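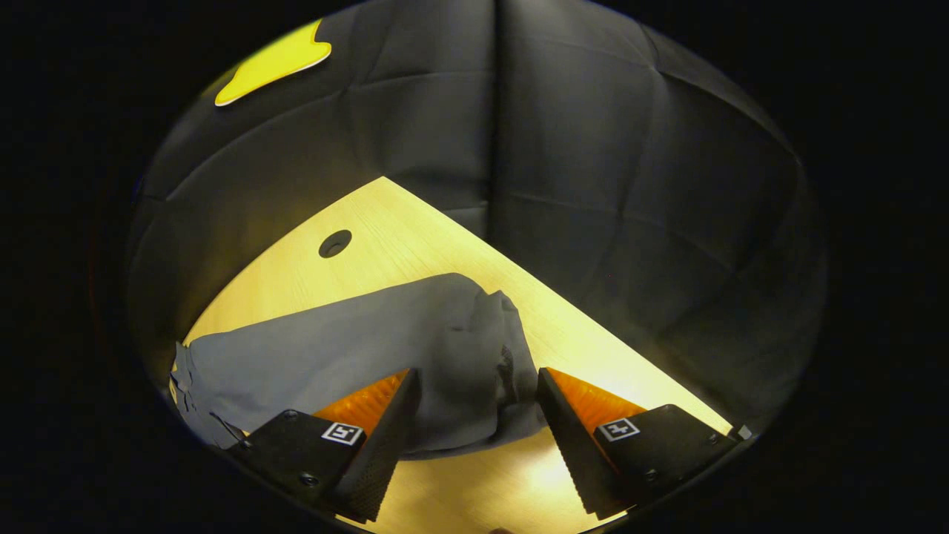 ## 4. Clothes between clean and dirty

In the previous section we described how the participants decide that a garment must be washed. Many garments in our material, however, were neither in the wardrobe nor in the wash at the time of the interview. They had been worn, they were not considered dirty, and their owners did not want to put them back among the clean clothes. We call them resting clothes. The term comes from an early interview in Stanau, where a woman told us that her cardigan "is resting until I know what it is."

### 4.1 Where the garments rest

The question about resting clothes was put to all 118 participants. In most homes there was a fixed place for them, although few participants had a name for this place. The chair in the bedroom was the usual answer, and it was often given with a small laugh. Other answers were the end of the bed, a door handle, the rail of the bathtub and the back of a sofa. In shared flats the place was almost always inside the person's own room. A student in Wemon explained that a sweater left in the common room would be understood by the others as either forgotten or offered, and she wished to avoid both.

Tables are a special case. A table is needed for other activities, so a garment cannot stay there for a long time without disturbing someone. Participants who used a table said that they did it on purpose. As long as the garment lay in the way, they would have to decide about it before the next meal or before the children came home. One father described his kitchen table as "the office where the clothes wait for their paper." We understand this as a mild form of self-discipline, and it was reported mainly by people who also complained about a full chair.

The manner of laying down is also of interest. When participants spoke about garments they intended to wear again, they used verbs such as hang, lay and spread. For garments which they had half decided to wash, they used drop, throw and leave. Between these two groups there is a wide field, where a garment lies partly spread and partly bunched (Figure 2). Several participants were unsure themselves which kind of act they had performed. 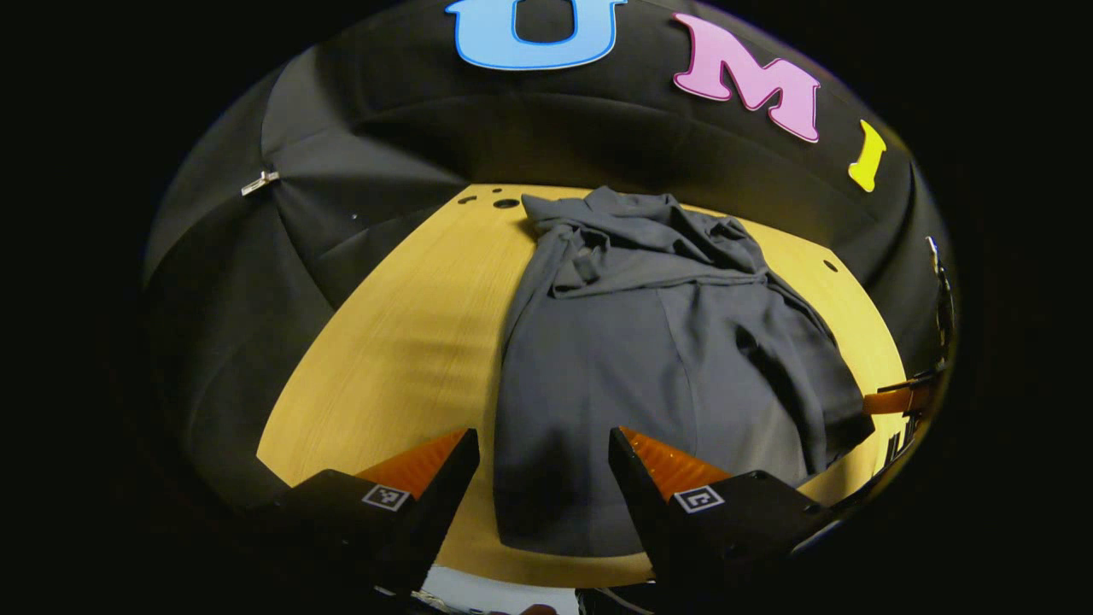 **Figure 2.** Dark gray garment spread on a light wooden table. The upper part is bunched, with overlapping folds in the collar and shoulder area.

Creases play a double role in these decisions. On the one hand, a creased shirt was seen as less wearable, even if it was fully clean. On the other hand, creases were used as a memory. Participants looked at the elbows, the back of the knees or the lower back of a shirt in order to know for how long they had worn it. Smooth fabrics were described as difficult in this respect. They show every fold, but, according to one participant, "they show the fold of the chair and the fold of the body in the same way." Knitted garments gave less information, and here the nose was used instead.

### 4.2 How long a garment may rest

During 12 months the participants filled in a simple diary, in which they noted when a garment entered the resting place and when it left. The diaries contain over 300 complete entries of this kind. We do not present average durations. The entries were kept with very different care, and some participants began to tidy up faster when they had to write it down. The direction of the movement is more reliable than its length.

Three exits were common. The garment was worn again, it was washed, or it was returned to the wardrobe without either of these. The last exit was the most uncomfortable one for the participants. They used words such as "cheating" and "smuggling," and one man asked that his wife should not read this page of the diary. We found that the return to the wardrobe happened mostly before visits, when the chair had to be emptied within a short time. In October, when the heating season started and warmer clothes were taken out, it also happened because the resting place became too small.

A fourth exit was rare but instructive. Some garments stayed so long that they were taken out of use. They were given to the exchange shop Idia or moved to a box for repair. A missing button or an open seam was often discovered at the resting place and nowhere else, as the garment was there visible from an unusual side. The participant then did not want to wash it before repairing it, and did not want to repair it before washing it. In this way it remained where it was.

### 4.3 Disagreement in the household

The rules of resting clothes are seldom spoken. They become visible when one person handles the garment of another person. In the interviews conducted by Rokeya Amarasinghe, couples were first asked separately and afterwards together, and the two answers often did not agree. The typical conflict was about a garment which one partner had washed out of kindness, while the other had planned to wear it the next morning. The opposite conflict, where a garment was left lying by the partner who did the laundry, was mentioned less often but with more anger.

Parents described a further difficulty. Small children have no resting clothes, in the sense that the parent decides each evening. At school age the child starts to have an own chair, and the parent must learn to leave it alone. A mother from the Aaltonen housing area said that she still smells the sweaters of her son when he is out, and that she puts them back in the same position so that he will not notice it.

It should be added that space was less decisive than we had expected. Participants with a large bedroom did not report calmer arrangements than those in one-room flats. Where a second chair was available, it was usually also in use.

### 4.4 Limits of the material

Our material depends on what people were willing to tell. It is likely that the resting place was tidied before some of the home visits, and in 2 cases the participants said this openly. Work clothes are underrepresented, as many employers in Stanau wash them centrally. We also did not ask systematically about underwear and socks. Those participants who mentioned them did so only to say that the question does not exist for such items, and they were washed after each wearing.

Finally, the interviews were held in the local language and the quotations were translated by the authors. The verb which we give as "rest" can also mean "to be left over." Both meanings were possible in most of the sentences, and we have kept the first one throughout the text in order to be consistent.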